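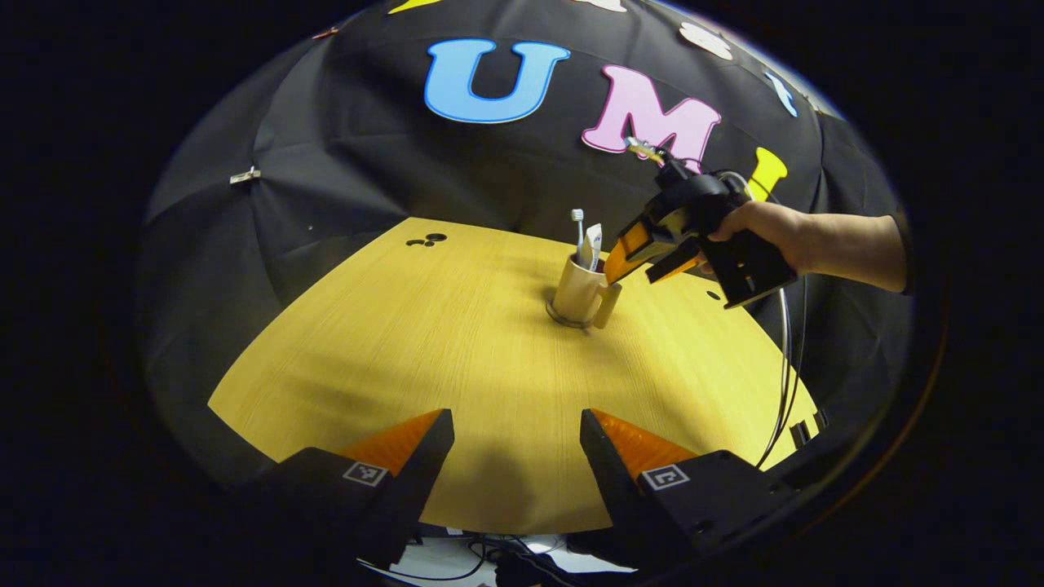 图1 带柄牙刷杯,内置牙刷与牙膏管,刷头朝上

首页 项目 进展报告 附件 联系
阅读时间:8分钟
最后更新:10/06/2025

Nileck 洗漱用品归置项目中期进展报告
呈报:Divard 项目资助处
编写:Jade Li
复核:Phong Phí

一、报告范围

本报告覆盖项目第二阶段,即牙刷杯及其内容物的选型、摆放试验和住户试用。第一阶段的毛巾与洗浴瓶部分已单独结项,除预算结转外不再涉及。第三阶段的抽屉与镜柜部分尚未启动,进度安排见第七节。

项目场所为 Kasprzak 公寓,参与本阶段的房间共63间,均为单人间,洗漱台与书桌分设。部分住户习惯把洗漱用品放在书桌或圆桌上,使用时再带到公共盥洗室。立项时的方案只考虑了洗漱台,本阶段据此增加了木质桌面一类的摆放条件。

二、完成情况

1. 登记。应登记的洗漱小件为876件,已登记598件。登记字段包括品名、高度、底部直径或宽度、是否可独立直立、常用位置。未完成部分集中在东侧楼层,原因是住户搬迁,登记顺延。

2. 选型。首轮候选杯共10款,按口径、杯高、底部形式、有无手柄分类。目前保留带柄圆柱形一类,其余停止试验。样品由 Pitel 供货,到货与订单相符,其中一款的釉色与样册有差异,不影响使用,已记录。

3. 摆放试验。台面、桌面两类条件均已完成。搁架条件完成一半,余下部分等待搁架加固。

4. 住户试用。已发放试用杯及记录单,首批记录单已回收,第二批正在回收。

三、牙刷杯选型说明

图1所示为米色圆柱形带柄杯,杯底有一圈颜色较深的底环,置于木纹桌面。杯中为一支牙刷和一管白色牙膏,是本阶段采用的标准内容物组合。

保留带柄圆柱形的依据有两条。其一,住户需要在房间与盥洗室之间携带,手柄便于单手提取,另一只手可拿毛巾。其二,直壁杯的内部宽度上下一致,牙膏管放入后不会因下部收窄而被顶高。锥形杯在试验中多次出现牙膏管被顶高、整体重心上移的情况,故停用。

带分隔插孔的杯盖曾列入候选。Hằng Tạ 负责的清洁测试显示,插孔内缘易积牙膏残留,清洗时需用细刷,住户一般不具备。该配件已取消,对应费用转入沥水垫采购。

杯高的取值仍有争议。较高的杯身对牙膏管支撑较好,但短柄牙刷放入后露出部分过少,取用时手指容易碰到杯口内壁。较矮的杯身取用方便,管状物容易外倾。现阶段按成人牙刷取值,儿童牙刷不在项目范围内,今后如扩展至家庭户需重新选型。

四、摆放规则(第二版)

以下规则已替换第一版,张贴于各层盥洗室门内侧。

牙刷刷头朝上,刷柄入杯。
牙膏管直立放入,与牙刷并列,允许靠向杯口一侧。
一杯一人,刷头之间不得接触。
牙线、剃须刀、梳子不入杯。
杯子放在桌面时,应离开桌沿至少一掌宽。
手柄朝向惯用手一侧。
每周清空一次,杯与底部分别擦洗,倒扣晾干后再放回物品。

第一版要求牙膏管盖朝下。试用中发现,翻盖式管盖底面较大,朝下时稳定;旋盖式管盖较小,朝下时容易滑动。第二版不再规定管盖朝向,由住户按管型自定。

关于牙膏管倾斜,第一版将其列为不合格。Vy Lại 在复查中指出,圆柱形杯内仅放一支牙刷和一管牙膏时,管身必有余隙,要求完全竖直没有实际意义。第二版改为以杯子整体不倾倒、管身不脱出杯口为判定标准。

五、摆放试验结果

台面条件。台面为硬质光滑面,潮湿时杯底有轻微滑移。加沥水垫后滑移消除,但垫下积水需每日擦干。建议随杯配发沥水垫,并在规则中补充擦干要求。

桌面条件。木质桌面上杯子放置稳定,未观察到滑移。主要问题是水渍:牙刷使用后带水入杯,外壁水滴沿杯身流至桌面,在底部周围留下圈痕。浅色木面上圈痕较明显。处理办法为入杯前甩干牙刷,并在杯下加垫。圈痕在及时擦拭的情况下可去除,放置过夜后部分残留。

圆桌与方桌相比,圆桌边缘没有直边参照,住户对离沿距离的估计偏小。摆放点建议取桌面中部附近。若桌上另有水杯、文具,洗漱杯应与饮水杯分置两侧,避免误用。

搁架条件。已完成的部分表明,搁架高度超过住户肩部时,取放牙膏管容易带倒牙刷。该条件下暂不推荐使用较高的杯身。完整结果待加固后补齐。

六、问题与处理

(一)登记口径不一。前期登记中,旅行装牙膏有时计为牙膏,有时计为杂项。Liên Ngô 已统一口径,按可否独立直立划分,此前记录正在回改。回改不影响已登记总数,只影响分类。

(二)试用记录单填写不全。“取用是否顺手”一栏空缺较多,原因是该栏置于背面。新版记录单已改为单面,并删去与选型无关的两栏。

(三)住户混用自备杯。部分房间同时使用试用杯与自备杯,记录中无法区分。已请住户在试用期内将自备杯收起,个别不愿更换的房间改列为对照,不再计入试用。

(四)底环积垢。底环与杯身交接处有细缝,牙膏沫干结后不易擦除。已向 Pitel 询问能否提供无底环的同款,对方答复需另行打样,费用未定。在得到报价前,维持现有款式,清洗规则中增加交接处刷洗一项。

七、下一步安排

1. 完成东侧楼层的剩余登记,由 Vy Lại 负责。
2. 搁架加固完成后补做试验,由 Hằng Tạ 负责。
3. 回收第二批记录单,录入后与首批合并统计。
4. 11月提交第二阶段结项材料,包括登记总表、选型结论、规则定稿。
5. 第三阶段抽屉与镜柜部分的采购清单,随结项材料一并提交审批。

八、预算说明

本阶段支出在批准额度内。插孔杯盖取消后的余额已转入沥水垫,属同一科目内调整。搁架加固原计入公寓方维护费用,现公寓方提出分摊,相关函件见附件三。如资助处同意分摊,需从第一阶段结转款中列支,不申请追加。

请资助处就以下两项给予书面意见:搁架加固费用的分摊方式;无底环杯的打样是否可列入第二阶段。第二项如不批准,项目组按现有款式定稿。

附件一 登记字段说明
附件二 摆放规则第二版
附件三 搁架加固往来函件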